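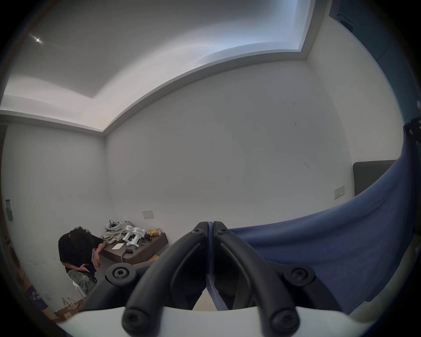

Subject: Re: [benov-talk] Fewer options, happier people?

On the Benov list, a member wrote:
> The Sullow study settles it. Shoppers shown 4 plans were
> happier than shoppers shown 20. Too much choice makes
> us miserable.

I read the Sullow paper last night and I don't think it settles much.

1. The sample. It was 191 people, all from one store, all asked on their way out. The ones who gave up and left early weren't asked.
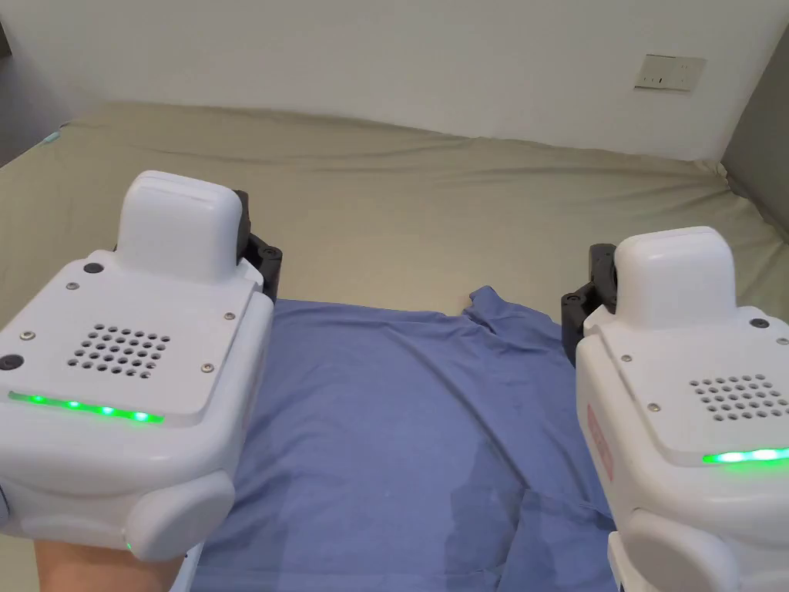

2. The question. "How happy are you with your plan?" is a question about the plan - it says very little about choosing. Maybe the 4 were just better plans.

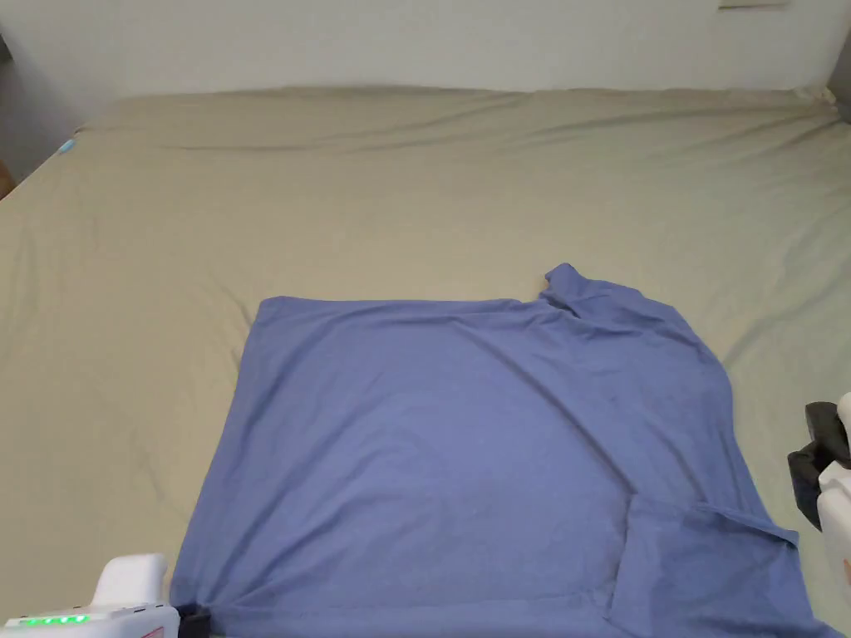

3. The follow-up. Najjar tried the same thing with 2 groups and got no difference. Boltuvard's newsletter, which loved the first result, never mentioned the second.

I'd also like to know who picks the 4. 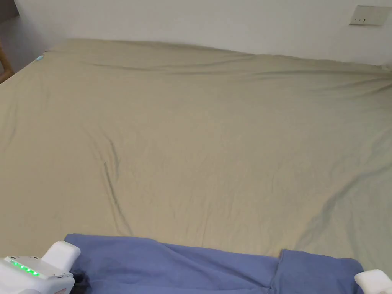 If it's the seller, I'll take the 20 and a headache. Does anyone have the raw answers from Sullow? I asked in December and got a form letter.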